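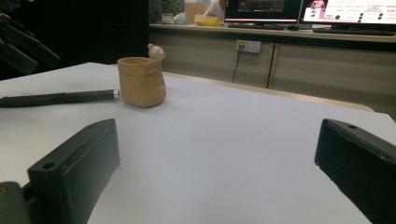 Main page | Contents | Robotics | Methods | Recent changes

Ongate is a method for teaching robot arms to pick up and place small household objects by learning from recordings made with a gripper held in a person's hand. It belongs to the family of techniques known as imitation learning, in which a machine copies examples instead of following written rules. The method was set out in a report by Fedir Horobets dated 1/1/18 and was revised in July of the same year.

Background

Earlier ways of collecting examples usually needed a whole robot. An operator steered the arm with a joystick or a second arm, and each recording was slow to make. Horobets argued that the arm itself added little at this stage. What the learning program needed was the view from just behind the fingers, the path the fingers took through the air, and how far apart they were at each moment.

Method

A person carries the gripper by hand and does the task in the ordinary way. A camera fixed to the tool looks out past the fingers, so the fingers appear in nearly every picture. The opening between them is worked out from the pictures, and the path of the tool is worked out from the way the background shifts.

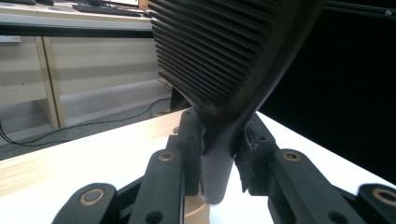 Photo: Ongate project

Objects are chosen to differ in shape and surface. Ribbed or tapering items are of particular interest, as there may be only one narrow part that the fingers can close on squarely. Ceramics with uneven rims are used for the opposite reason — they offer many places to grip, and the program has to settle on one.

Recordings are cut into single attempts by a program called Colon, which looks for the points where the fingers open and close. Attempts in which the path of the tool cannot be recovered are thrown away. Those that remain are used to train a network that takes in the two most recent pictures and gives out the next short stretch of movement.

Rooms are left as they are found. Desks, screens and cables stay in the background, and the report holds that a network trained only against plain backdrops does badly when moved elsewhere.

Results

The main test used 14 objects and 110 attempts on a fixed robot arm. Ongate completed 67 per cent of them. Most failures came at the moment of release, when an object tipped over after being set down too early. Grasping failures were less common and were mostly confined to objects with a narrow neck.

A second test compared Ongate with Gunn, an older method that relies on steering a robot from a distance. The two did equally well on upright objects, but Ongate needed less recording time. Gunn remained better at tasks calling for steady downward pressure, such as wiping.

Limitations

The method records no force. A person holding the tool can feel an object slip and correct for it, but the reason for the correction is not passed on to the network. Fast movements blur the pictures and are often lost at the cutting stage. A later variant, Prorken, adds a pressure sensor to each finger — at the cost of a heavier tool.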